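Chapter 7
Controlling Who Can Sign In: Sessions, Roles and Shared Accounts

Learning goals

After reading this chapter, students should be able to:
explain the difference between authentication and authorization
describe how a session begins, continues and ends
assign roles in a hosted application so that each person has the access the work requires
plan the removal of access when a person leaves an organization

7.1 Introduction

Most hosted applications ask two questions of every visitor. The first is who the visitor is. The second is what that visitor may do. The answer to the first question is called authentication, and the answer to the second is called authorization. The two are often handled on the same settings page, and many administrators treat them as one subject. They are kept apart in this book, as a fault in one calls for a different repair than a fault in the other.

Consider a wholesale food company, Ruggiero, which keeps its price lists, orders and delivery records in a hosted product named Flumano. The company has 154 employees with accounts. When the product was first set up, every account was given the role of editor. Buyers could change delivery routes, drivers could change prices, and the warehouse used a single shared account with a password written on a card by the loading door. No intruder was needed for the records to become unreliable. In February a price list was overwritten, and the activity log showed only that the warehouse account had made the change.

The case will be used throughout the chapter. Readers should note at this stage that the sign-in system worked as designed. The password was correct and the session was valid. The failure lay in the way roles had been assigned and in the use of one account by many people.
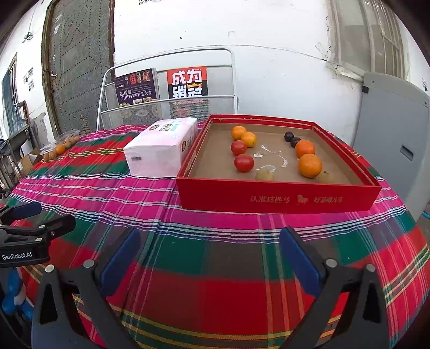
One reader of the previous edition, Etier, wrote that shared accounts are sometimes the only practical choice where staff change places every few minutes and one terminal serves an entire shift. The point is a fair one. Section 7.4 has been extended in response and now covers short personal codes, which allow a terminal to stay open while each entry is still recorded under a separate user.

7.2 The Life of a Session

A session begins when the application accepts a person's credentials and issues a token. The token is stored by the browser and sent with each later request, so that the password need not be entered again. The session ends when the person signs out, when the token expires, or when an administrator revokes it.

Two time limits are in common use. An idle limit ends the session after a period without activity. An absolute limit ends it after a fixed period, whether or not the person is still working. In the Flumano settings used for this chapter, the absolute limit is 24 hours and the idle limit is set separately for each role. An administrator role should be given a shorter idle limit than a viewer role.

Changing a password does not always end the sessions that are already open. Some products revoke all tokens when the password changes - others leave them in force until they expire. The behavior should be checked in the product's documentation and then tested with a spare account before it is relied upon.

7.3 Roles and Permissions

A permission is the right to carry out one action, such as viewing an invoice or deleting a customer record. A role is a named set of permissions. Roles exist to save labor. An organization with 500 accounts cannot reasonably maintain a separate list of permissions for each, and a list that is not maintained soon becomes wrong.

The usual starting point is the principle of least privilege, under which each role holds only the permissions needed for its duties. In practice, roles tend to grow. A permission is added for one project and is left in place when the project ends. A written review at fixed intervals is the ordinary remedy, and a sample review form is given in Appendix C.

Ditari, the second organization studied in this chapter, offers a contrast. It has 800 accounts and only a small number of roles, each with a named owner who must approve any change. New requests take longer to grant than they did at Ruggiero, and the log is far easier to read.

Key terms

Authentication: the process of confirming the identity of a user.
Authorization: the process of deciding which actions a user may carry out.
Session token: a value issued at sign-in and sent with later requests.
Revocation: the ending of a session or right of access by an administrator.

Before continuing to Section 7.4, students should complete Worksheet 7A, using the account list supplied with the course files (revised 7/16/24).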